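Progress report for the second quarter of the project
Software for two-arm handling of flat panels
Prepared by Duyên Cao, Tronico, for the program office at Brultell

1. Summary

In this period we worked on three parts of the software: the planner for two arms, the panel pose estimate, and the tool our operators use to record and replay demonstrations. The first two are in daily use in the cell. The third is usable but it still needs a person from the software team nearby, so I do not call it finished. Spending is inside the plan. One milestone moves to the next quarter, and I explain it in section 4.

2. Planner

At the start of the quarter each arm was planned alone, and the second arm waited until the first one stopped. This was safe and very slow. The new planner, which we named Lục inside the team, treats the two arms as one system and searches for both paths together. It also knows the panel, so when one gripper holds a corner the other arm does not plan a path through the board.

Planning time for a normal approach is now 400 milliseconds on the cell computer. The old planner needed less time for each arm, but the total for the task was longer because of the waiting. When the search fails, Lục returns the reason in words (joint limit, collision between arms, collision with panel), and this has saved us many hours of guessing.

There is one weakness. If the panel lies turned against the front beam and not parallel to it, the two arms have different distances to reach, and one of them works more stretched than the other. Close to full reach the planner sometimes chooses an elbow position from which it cannot lift. We now add a cost for this, and the choice is better, but I am not satisfied with the value we selected by hand.
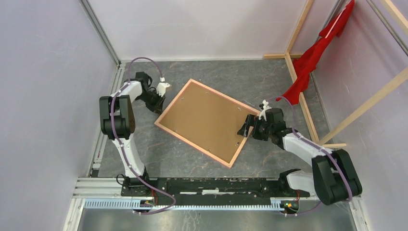
The pose estimate is the other half of this problem. We find the panel by its outer border, then fit a rectangle and take the corners as grasp candidates. The inner surface and the wood border have similar brightness under our lights, and the first version often took the inner line as the outer one. The grippers then closed too far inside. Since the change to a color-based edge score, this mistake happened in 2 of the last 97 recorded trials. Both were found by the check before closing, and no part was damaged.

Metal hardware on the panel gives a second difficulty. It reflects, and the depth values near it are not reliable. We mask these places and use only the remaining points for the plane fit. The mask is made from the color picture, so it depends on the light, and we had to tune it again when one lamp in the cell was replaced.

3. Recording and replay tool

The tool from Trukgate was chosen in the first quarter as our base. We wrote a new layer on top of it, which stores joint positions, gripper commands and camera pictures with one common clock. Before this work the two arms had separate clocks, and the difference between them grew to 40 milliseconds in a long session. For a task where both grippers touch the same stiff object, this is too much. Now the streams are corrected every second and we do not see the growth anymore.

An operator can cut a recording, give it a label and send it to replay at reduced speed. Replay at full speed is locked by a password at the moment. I want to keep it so until the force limit is tested on both sides.

We have 50 recordings of the panel task that passed our review. The most frequent reason to reject a recording was a late gripper command, where the operator pressed twice. The button handling is now changed.

4. Milestone that moves

The milestone "panel turned over by both arms without operator" was planned for this quarter. The single steps work: approach, grasp at two corners, lift, and put down. The turn itself does not yet work well enough. When both grippers rotate, small errors in their positions become a force in the panel, and the controller on one side stops for protection. We tried a softer setting on one arm — it helps in the slow turn, but then the panel hangs down on that side.

Our proposal is that one arm leads and the other follows the measured force. The code for this exists in simulation. We ask the program office to accept the new date at the end of December.

5. Next steps

First we will bring the force-following controller to the real arms, at low speed and with an operator at the stop button. At the same time the hand-selected cost in Lục will be replaced by a value computed from the reach of each arm. The user guide for the recording tool is half written, and I will send the draft to Brultell when the replay chapter is complete.

We also need a decision about the second set of panels. They are larger, and the pose estimate should be tested with them before the next review. If the panels can be delivered by the Monday before the review, this is enough time for us.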